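# Review: Dremar hand-held gripper and the Humau training recipe

I wanted to dislike this one. The Humau recipe promises that you can skip the robot entirely during data collection, walk through people's homes with a gripper in your fist, and hand the recordings to a policy that will then tidy up after strangers. Munro promised me something similar in a box, and that box is now a doorstop.

So, the test. We recorded 684 demonstrations of clearing small trash off tables with the Dremar, trained for 1000 epochs using the default settings, and ran the result on our lab arm. We gave it 20 attempts on a table it had never met. It cleared the table in all but 4. Two of those failures involved the policy closing its fingers with great confidence on nothing at all, which I have also done before coffee.

The hardware is fine. It's light, the trigger doesn't stick, and my wrist held up until late afternoon. Calibration is a chore, and the manual appears to have been written by someone who already knew the answer -- Zistix users will feel at home.
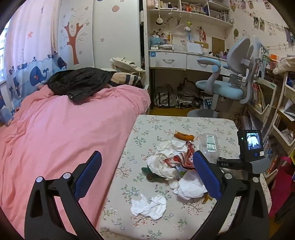

Variety in the demonstrations is where the method earns its keep, and the paper undersells how much of it you need. Ruaridh Cowie trained a second policy on plain lab tables only, and it went to pieces the moment it saw a pattern. Bedroom recordings fixed most of that: a sprigged tablecloth, crumpled tissues in a heap, a clear bottle on its side. The blue padded fingers also stand out nicely against a pale cloth, so it's easy to check the grasp when you review footage. Clear plastic remains the weak spot, and three of our failures were bottles.

I'd buy the Dremar again. I'd budget twice the time for labeling, and I'd ignore the section of the Humau write-up titled "Quick Start."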